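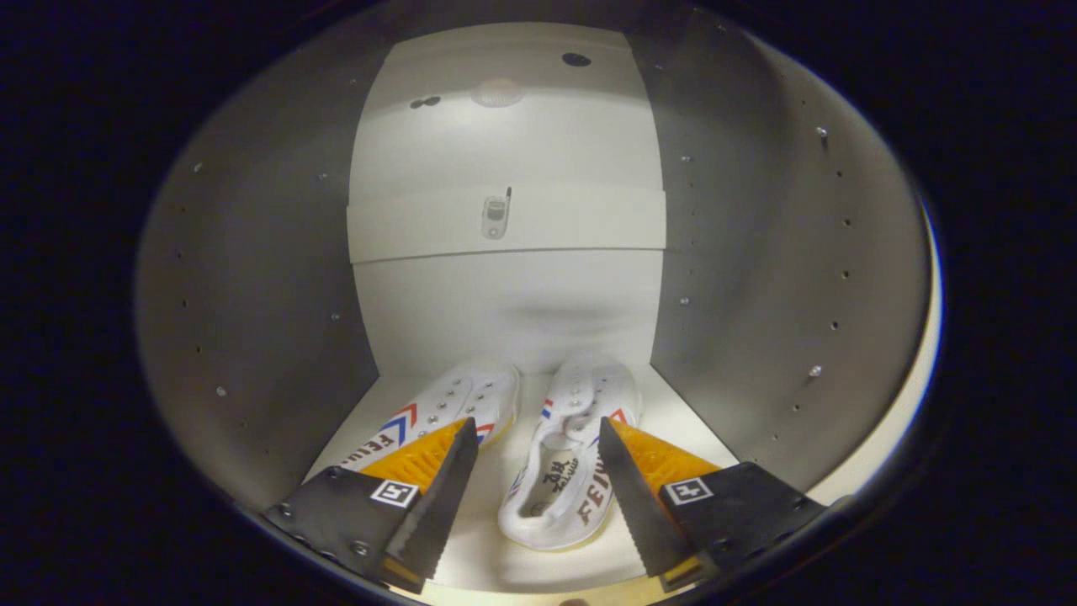 Day one of me versus the hallway, and I'm starting with shoes, because the shoes are what I trip over in the dark. I've lived in Vellville for 2 years now and the pile by the front door has been there for most of it. So, new rule: anything I wear every week gets a spot on a cabinet floor, anything else goes up high or goes away. My white Feiyues got the first spot, side by side with the toes to the back wall, and the heels facing out so I can hook a finger in and grab them on the way to work. I'm weirdly proud of this!!

Search posts
Search

Some of you asked which cabinet. It's a plain white one called Skasberg that Rosine Texier was getting rid of when she moved (thank you Rosine, I still owe you lunch). It's supposed to be for a kitchen. It doesn't know that and I haven't told it.

I wiped the inside down first with dish soap and warm water, then left the doors open overnight. Please don't skip the overnight part. My last shoe cupboard got shut up damp and smelled like a pond until spring.

Toes in or heels in, let's fight. My mom is firmly toes out, "so they look at you." I'm toes in. With canvas shoes the heel is the part I grab anyway, and if the heel is facing me I can see right away whether the back is getting crushed. I am a terrible heel crusher. I know. I use a shoehorn now.

Lihua Kong replied that she keeps hers sole to sole in a drawer like sardines. Lihua, I love you, but I have seen that drawer and it does not close.

OK, the washing question, because three separate people messaged me. I do not put white canvas in the machine. I tried it once with an older pair and the glue around the toe gave up. What I do now: laces out, soft brush, a little dish soap in a bowl, small circles, wipe with a wet cloth, then wipe again with a clean wet cloth. The second wipe matters most, soap left in the canvas goes yellow when it dries!

And then stuff them with plain white paper and dry them in the shade. Plain paper, please. I used the free newspaper once and had a piece of the sports section on my insole for a year.

For the rubber edge I use an old toothbrush and baking soda paste. It helps with scuffs. It doesn't do much for rubber that has gone yellow with age and I've stopped minding. They're sneakers, I walk in them.

Update from Tuesday night: the boots. The boots do not fit. I measured the cabinet, I did not measure the boots, and the tall ones hit the shelf and fold over at the ankle like they've fainted. So boots are going under the bench in a flat box and I'm going to be mature about it.

Things that left the pile today: one flip-flop (no idea where its friend is), the gray heels I wore to Yichen Ding's wedding and never again, and a pair of rain boots with a split down the side that I kept for gardening. I don't have a garden.

The heels went to Brondadis, the secondhand place by the bridge, if you're local. They take shoes as long as they're clean and have some life in them, and they're nice about saying no. Bring them tied together or in a bag. I had mine loose under my arm and dropped one in the street, very elegant.

Hervé Bouvier wants to know why I don't just buy a proper shoe rack. Hervé, I had a proper shoe rack. It had those metal bars, the little heels fell through, and the whole thing leaned to the left if you looked at it. I like a flat floor and a door I can close.

Smell report for those following along: a small open jar of baking soda in the back corner, swapped out every month or so. I tried cedar blocks before and they were fine, but then everything smelled like a pencil case.

Also, I don't put shoes away straight off my feet anymore. They sit on the mat for the evening and go in before bed. I forget maybe half the time. Last night I forgot and stepped on a loafer at 3 in the morning, so the system is still bedding in.

Next up is the coat hooks, and I'm scared of the coat hooks. There's a scarf under there I haven't seen the end of since September. If anyone has a way to hang bags that doesn't turn into one giant bag, tell me tonight, I'm going in after dinner.

Back to top | Contact | © Qiuyue Tian, all posts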